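Savomik is a software package for planning and controlling the handling of cloth by robot arms. It was started at Pimholm by Welington Marinho and Noman Chaudhry and first released on Wednesday, March 21, 2018. The name covers both the planner itself and a set of tools for recording and replaying trials.

Cloth is hard for ordinary grasp planners, which expect an object to keep its shape. Savomik does not try to build a full model of a garment. It looks for features that survive crumpling – hems, seams, collars and gathered elastic – and scores each one as a place to take hold. The scoring step returns up to 8 candidates, and the planner drops any that the arm cannot reach without crossing the other arm's workspace.
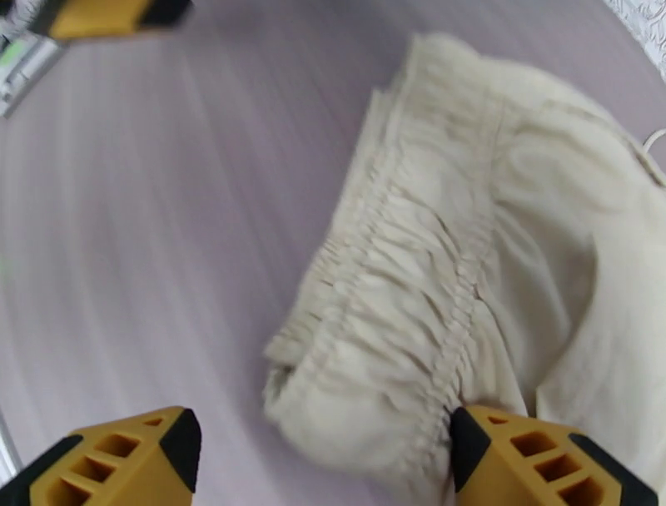
Wrist camera view of a gripper at the elasticated waistband of a cream-colored garment.

Waistbands are treated as a separate class. The gathers give a strong, regular pattern in the camera image, but the elastic stretches once it is pulled, so the distance between two grasp points changes during a lift. The controller handles this by limiting force first and position second. Drawstrings were a known source of false edges in early versions, and a filter for thin, isolated curves was added in January of the following year.

The control loop runs at 200 Hz, while perception runs separately and more slowly. If no new image result arrives in time, the arms hold their last target. Version 2 moved the settings for each arm into one shared file and dropped support for the older Fontes message format.

Trial logs can be opened in Plavov, a viewer that lines up camera images with joint data. The test set supplied with Savomik holds 174 recorded trials, most of them with shirts, trousers and towels.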